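Brevudik ice scoop, stainless steel
Reviewed by Amber Wouters

I bought the Brevudik in April to replace a plastic scoop that had split along the handle. We make a lot of cold drinks at home and the tongs I'd been using took far too long.

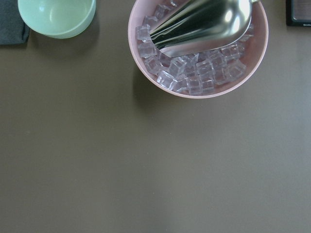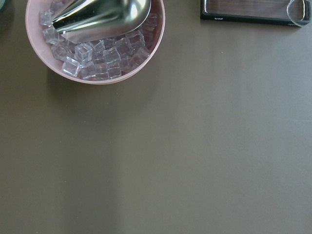 The Brevudik scoop on a bowl of ice. Bowl not included.

The head is a broad, curved trough, and it gets under a pile of cubes without much pushing. One scoop fills a short tumbler. For a tall glass I need two. It also copes with frozen peas and dry rice, though flour sticks in the curve.

The steel is polished to a mirror finish. It looks smart on the table and it shows every fingerprint, so expect to wipe it if that sort of thing bothers you. Mine has been through the dishwasher 87 times by my husband's tally and there is no rust. There are fine scratches on the underside now — only visible close up.

Two complaints. The handle gets very cold if you leave the scoop sitting in the ice, and there is no grip on it. It also came with a sticker on the inside of the head that took hot water and a lot of rubbing to shift.

I tried the Plutar scoop as well, which a friend lent me. It holds more but it is heavier and wouldn't fit in our freezer drawer.

4 out of 5. I would buy it again.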